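Sumden Hall: Arrangements for the Equipment Display Area

Members and visitors are advised that the equipment display area on the ground floor of Sumden Hall has been reopened following the changes agreed in February. The area had been in use for general storage for a considerable period, and the Premises Office has now completed the work of clearing it, relabelling the units and setting out the stands in their permanent positions. The arrangements described in this notice apply with immediate effect and replace those circulated last year.

The display is open to staff, registered students and accompanied guests during normal building hours. Groups of more than 20 persons should be divided before arrival, as the gangway between the stands is narrow at its far end and must be kept passable at all times. Group leaders are asked to book in advance through the Premises Office and to give the name of the person who will remain with the party throughout the visit.

Red barrier tape is used in the area to show where visitors should stop. It should not be lifted, moved or tied back, even for a short time, except by a member of the Premises Office. Where a closer view of a stand is needed for teaching purposes, a request may be made at the time of booking and a member of staff will attend. 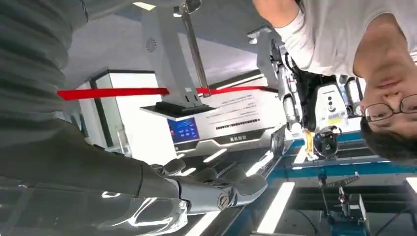

Several departments have asked whether coats and bags may be left beside the stands during a visit. They may not. Lockers are provided in the Halvorsen corridor, and 18 of these have been set aside for visiting groups. Keys are signed for at the front desk and must be returned before the party leaves the building. Food and drink should be finished before entering.

Each stand should have a printed information panel giving the name of the item, its principal uses and the department responsible for it. The wording of the panels was reviewed by Latrice Gallagher, Head of Collections, who wishes to thank those departments that supplied text promptly. A small number of entries remain outstanding. Departments which have not yet replied are asked to send their wording on one side of a sheet, in a type size that can be read comfortably from behind the tape.

Screens and control panels are not to be operated by visitors. If a screen shows a warning, or if any item is found to be out of position, the matter should be reported to the front desk on extension 390 - no attempt should be made to correct it. Cleaning of the stands and cabinets is carried out under the existing agreement with Dosport, whose staff have been given separate instructions on which surfaces may be wiped and which must be left alone.

The register of items on display is kept by Rafferty Begay in Room 1047 and may be consulted on request. Proposals for additions should be made in writing, with the dimensions of the item and details of any power supply required. Items requiring a stand of their own will be considered when space allows. The next changes to the layout are expected once the Bollov Room has been redecorated, and notice will be given in this newsletter.

Premises Office, Jun 16, 2018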